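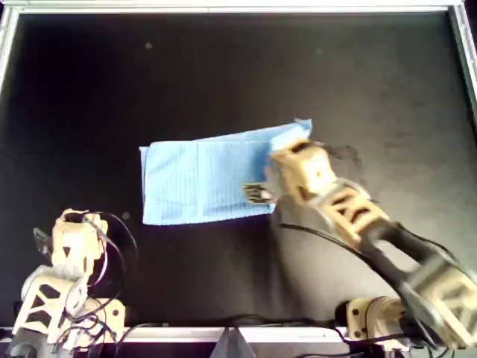 Ticket: blue wipes, fold won't hold
Opened by: Ghassan Chidiac
Product: Vondley embossed wipes, light blue, 300 pack
Status: open, waiting on supplier
Priority: normal

Wed 8:40
Switched from the white Grelia wipes to the blue Vondley ones. Folds don't stay down. Fold one into quarters, press it, walk away, come back and the top corner has lifted. Stack in the tray ends up twice as high as it should be and the lid won't close. Had no trouble with the white ones.

8:55
Checked the obvious. Right size on the carton, right item number on the packing slip. Carton not crushed. Opened a second pack from lower down, same thing.

9:10
Tried folding with the embossed lines, then across them. Across is worse, corner springs back almost right away. With the lines it holds a few minutes. There's a factory crease down the middle already and if your fold misses it you get two creases fighting each other. Lining up on the factory crease helps a bit. Not enough.

9:30
Tried the black bench instead of the steel one. No real difference to the fold but much easier to see the edges, blue on black. Staying on the black bench. Wiped it down first, it had crumbs of tape all over.

10:05
Weight on top. Folded 5, put the big Mosoti catalog on them, left it while I did the mail. Four stayed flat, one curled on the left edge. So pressing works but we can't press 200 of them before every shift.

10:20
Called Vondley. On hold 20 min, then a guy who kept asking if I meant the roll towels. Not the roll towels. He wants the lot code. Lot code is on the outer wrap and the outer wrap went out with the recycling last night. Looking for another.

11:15
Found one in the supply closet behind the Gurura soap refills. Lot ends in 49. Emailed it to them with a note on which way I folded. Asked whether the embossing got changed, sheet feels stiffer than the sample they gave us in January.

1:30
Reply from Vondley, says they will "look into the finish." No date. Asked for one.

1:45
Workaround for now, please everybody do it this way:
- lay the sheet flat, embossed lines running up and down
- first fold on the factory crease, nowhere else
- run the side of your hand along it, hard
- second fold the other way, tuck the loose corner under
- into the tray corner side down, and dont fill past the line

Tucked corner makes one end thicker so alternate them or the stack leans.

2:20
Tray closes with the above. Tight but closes. If you're out of time just put them in flat and skip the folding, the night crew is ok with that - I asked.

3:05
One more thing, don't open any more of the 300 packs. If they take these back it has to be sealed ones only. Use up whats left of the white first, bottom shelf.

Leaving this open til Vondley gets back to me.
GC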